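4.2 Rendering the record set in the browser

The export from Grerkance holds 3,000 rows, one per logged event, with a start time, an end time, a category and a free-text note. Of these, 17 had an end time earlier than the start time and were dropped before plotting. We kept rows with an empty note, as the note is not used in the layout.

Our first version drew every row as its own SVG element. It worked for small files, but scrolling became slow once the full set was loaded. The second version, built on Jikska, draws to a canvas and only handles the rows that fall inside the current view, in batches of 200. Hover text is looked up from a sorted index of start times. The index is rebuilt when the user changes the category filter, and at no other time.

Categories were assigned by hand. The original list had 19 entries, several of which overlapped ("fold" and "fold, second attempt", for instance). We merged the overlapping ones in the display only and left the source file as it was. Stills are stored apart from the rows and are fetched when a reader clicks on a bar. Figure 6 gives two stills from one occasion.
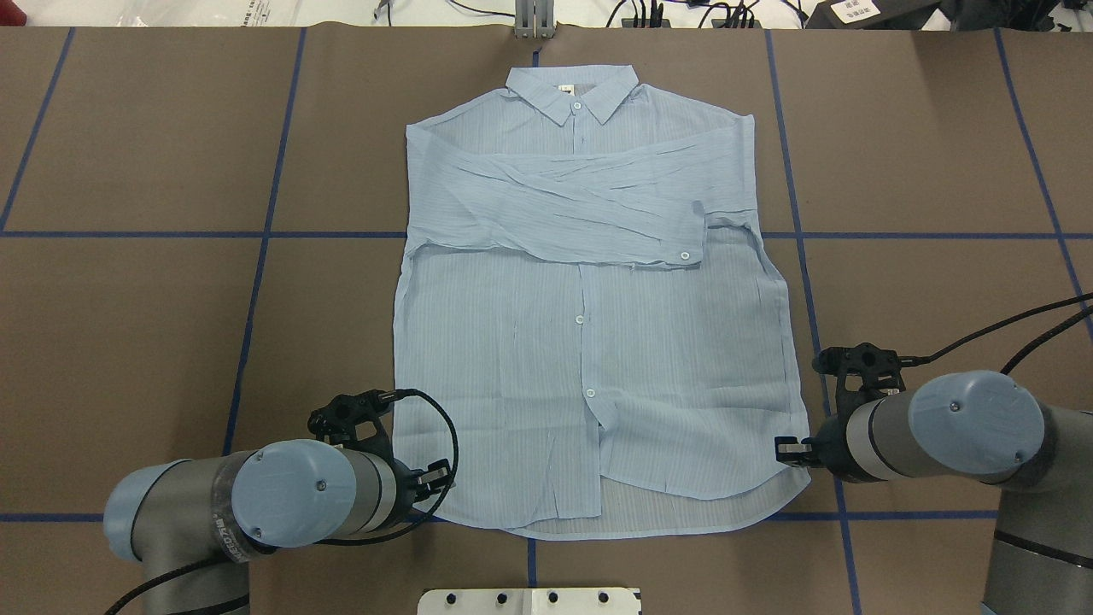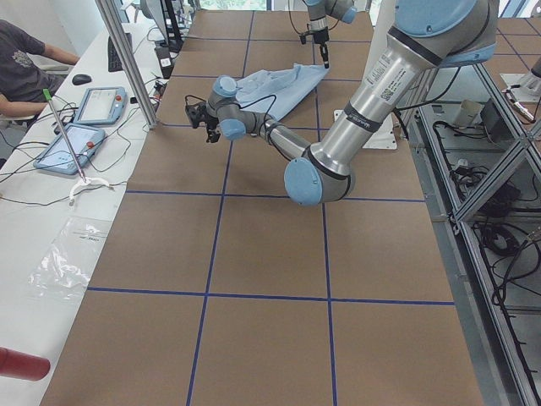
Figure 6. Stills linked to the event chart. First: shirt on the work surface. Second: two arms over the gridded table, with light-blue cloth.

Ginette Moulin objected to the display-only merge, writing that anyone who downloads the source file will get different totals from the ones on the chart and will have no way to tell why. She asked for the mapping table to be published next to the export. We have added it to the repository as a two-column CSV, and the chart now links to it from the legend.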